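Über uns

Hallo und schön, dass du bei Oltbridge gelandet bist! Ich schreibe diese Seite selbst, also erwarte bitte keine Hochglanzprosa. Angefangen habe ich mit einer Werkbank, einem gebrauchten Drehmomentschrauber und einem Greifer, der ständig schief schloss. Heute kümmere ich mich fast nur noch um Handgreifer der Reihe Ornix: einstellen, pflegen, reparieren.

Am liebsten habe ich die Geräte paarweise auf dem Tisch. Zuerst kommen die Gelenke dran. Ich löse die Bolzen, putze alten Abrieb heraus (da kommt was zusammen, glaub mir!) und prüfe, ob beide Finger gleich weit aufgehen. Dann die Pads: Sind die Rippen glatt geschliffen, fliegen sie raus. Nach 1000 Griffen schaue ich sie mir an, nach 60 Betriebsstunden das ganze Gestänge. 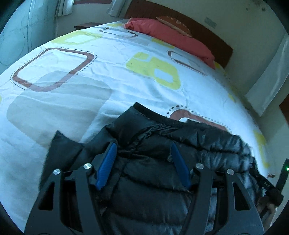 Probegriff an der Steppjacke, Finger offen, blaue Rippenpads

Getestet wird bei mir an Stoff. Mit Klötzchen sieht fast jeder Greifer gut aus, aber eine dicke Jacke mit Falten und Nähten verzeiht ein schiefes Pad überhaupt nicht. Rutscht der Stoff auf einer Seite weg, geht das Gerät zurück auf die Werkbank und ich stelle den Anschlag nach, manchmal dreimal hintereinander. Ja, das nervt auch mich.

Jedes Gerät bekommt ein Wartungsblatt in Sosis, meiner kleinen Datenbank. Da steht drin, welche Pads drauf sind und wann das Gestänge zuletzt offen war. Ersatzteile für Ornix liegen im Regal, für die älteren Dantas-Modelle muss ich meistens bestellen.

Wenn bei dir ein Finger klemmt oder klappert, schick mir vorab ein kurzes Video. Oft reicht schon ein Tipp per Mail!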